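1/ Notes on teaching a cloth task with hand-held grippers. No arm in the loop at this stage. A person works the jaws by hand, the camera on the tool records the view, and the policy gets trained on that later.

2/ The task is bedding and garments on a real mattress. Fabric on a flat table is too kind. A rumpled duvet gives under the fingers and changes the contact height from one grasp to the next.

3/ Two-gripper grasps are the ones I care about. Both tools need to be in view of each other for a useful part of the episode, or the relative pose gets poor. 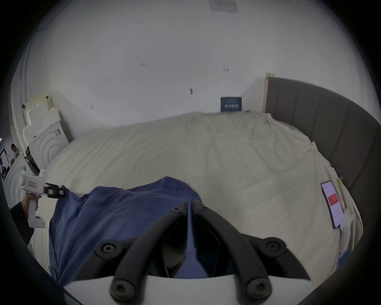
Two grippers on the blue cloth, one at its upper left corner.

4/ Our Vover protocol calls for 36 episodes per garment. We drop any episode where a bare hand touches the cloth after the start mark. Last garment we dropped 5.

5/ Remote control was the first plan. On the Pranier rig one fold took over 3 minutes and the operator never got a feel for slip. By hand the same fold is quick enough that people stop thinking about the tool.

6/ Cost of doing it this way: you can make motions the arm can't. Wrist roll is the usual offender. We replay every path against the Warner arm's joint limits before it goes in the training set.

7/ Narrow pinches are the harder grasps to label. With a thin twisted strip between the tips, jaw width reads close to fully shut, so width alone won't tell you if cloth is held.
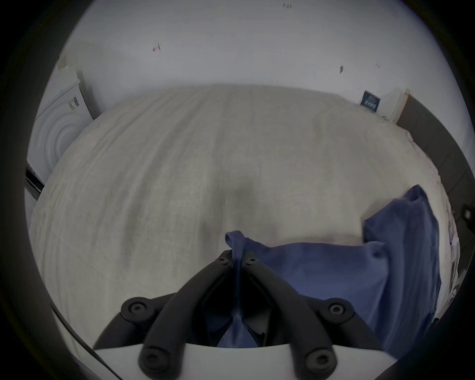 8/ Labeling fix

We now mark grasp and release by eye from the video and keep jaw width as a second signal. Slower — but the two disagree often enough to matter. Chuang format export carries both fields.

9/ Open item: sleeves. Will post numbers in December.

Last updated Aug 26, 2026
Contact | Copyright | Back to top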